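Scoring and Run Value in Baseball: Handout 4
Course notes, H. Aksoy

1. Scope

These notes cover how a batting line is turned into an estimate of runs. They assume the definitions from Handout 3 (plate appearance, at bat, total bases). Park adjustments are left for Handout 6.

2. Rate statistics and what they omit

Batting average is hits divided by at bats. Walks, hit by pitch and sacrifices are excluded from the denominator, so a hitter who walks often gets no credit for it. On-base percentage puts walks and hit by pitch into both numerator and denominator and adds sacrifice flies to the denominator only. Slugging percentage is total bases divided by at bats. It weights a home run at four times a single, although the difference in run value is smaller than that.

Adding on-base and slugging (OPS) mixes two different denominators. The sum tracks team scoring fairly well. It has no unit, and a given OPS can be reached by hitters of quite different value.

3. Base-out states

A half inning can be described by which bases are occupied (eight arrangements) and the number of outs (zero, one or two). This gives 24 states, plus the end of the inning. For each state, take every time it occurred in the sample, add up the runs scored from that point to the end of the inning, and divide by the number of occurrences. The result is the run expectancy of the state.

The run value of a single event is then:

run value = RE(after) – RE(before) + runs scored on the play

Worked case. Suppose RE is 0.50 with bases empty and no outs, and 0.90 with a runner on first and no outs. A leadoff walk is worth 0.90 – 0.50 + 0 = 0.40 runs. A leadoff home run leaves the state unchanged and scores one run, so its value is exactly 1.00. 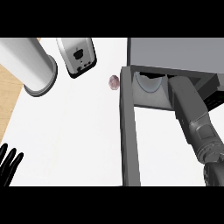
Fig. 4.1. White tabletop with appliance, rendered view.

4. Linear weights

Averaging the run values of all singles in the sample gives the weight for a single, and the same is done for each other event type. The Claltow League file used in class has 3508 plate appearances. Triples are rare in it, and the weight for a triple should be read with caution – a handful of plays can move it a good deal.

Weights depend on the scoring level. Those from a low-scoring league should not be applied to a high-scoring one without rescaling.

5. Sample size

Strikeout rate settles quickly. Batting average on balls in play does not. In the Wullalgate data, one outfielder has 238 plate appearances and another has 50. Do not rank the second against the first on raw rates. Regress both toward the league mean, with more regression for the smaller sample.

6. Exercises

6.1 Build the 24-state table from the Claltow file. Leave out half innings that ended early on a walk-off.

6.2 Compute linear weights for the walk, single, double and home run.

6.3 A Nerkano infielder has 173 plate appearances. State which of his rates you would report, and why.

6.4 Explain why a strikeout and a ground out can have different run values with a runner on third and one out.

Reading: Yuan course pack, sections on run expectancy. Bring the table from 6.1 to the January session.

Contact: Hatice Aksoy, course office | © Course notes, all rights reserved | Back to top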